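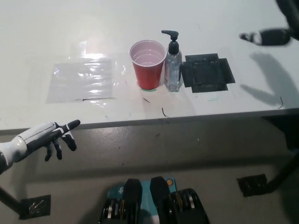

Notebook 3, p. 44

June 14, 2022

Table cleanup, first go. I've wanted to do this since January and I'm so glad we finally got to it! The white table has turned into everybody's scratch pad. Green and gray pen all over the top, smudges, bits of hair and fiber, old tape. Leszek wants it usable again by the time the Pimwood samples arrive.

What stays for now:
The green ring for the red cup. Bartosz drew it and still uses it as his home mark, so please work around it. It is already faint. If it comes off by accident, tell him and he'll redraw it.
The black tape square to the right of the pump bottle. Corners are lumpy where the strips overlap, and I'd love to redo them with single cuts, but Leokadia W. has measurements that refer to this one. Ask her first.
The clear film on the left. Glare off it is awful under the ceiling lights. Uwe thinks a matte sheet would fix that and I agree, will look in the Otar catalog tonight.

Pen tests. Tried these on a scribble at the far corner, a cotton pad each time, light pressure:
Dish soap and warm water - gray smears, green doesn't care.
White vinegar - same, plus the smell.
Rubbing alcohol - wow. Green gone in a few wipes, gray nearly gone. Left a slightly dull patch that buffed out with a dry cloth.
Melamine sponge - works on everything but takes the shine off. Not using this again on the light surface.

So alcohol it is. We have one 700 ml bottle in the cabinet, more than enough for the whole top. Keep it well away from the film until I've tried it on an offcut, I don't know what it does to the adhesive.

Tape residue: warmed a strip with the hair dryer, peeled low and slow, and it lifted in one piece. Very satisfying! Uwe pulled his cold and spent the rest of the break rubbing off glue with his thumb.

Hairs and fibers: a damp cloth just pushes them to the front edge and they stick there. Lint roller first, then wipe. Jabłońska next door has spare rolls, I took one, owe them one.

The red cup is a good red, by the way. Easy to spot from the door, and the rings inside the rim make it easy to tell whether it has been turned. Leokadia N. wants a second one for her bench.

Still to do:
- film offcut + alcohol, leave overnight
- ask Leokadia W. about the square
- matte sheet, price and width
- pens back in room 323, where they belong
- do the front edge again, it picks up everything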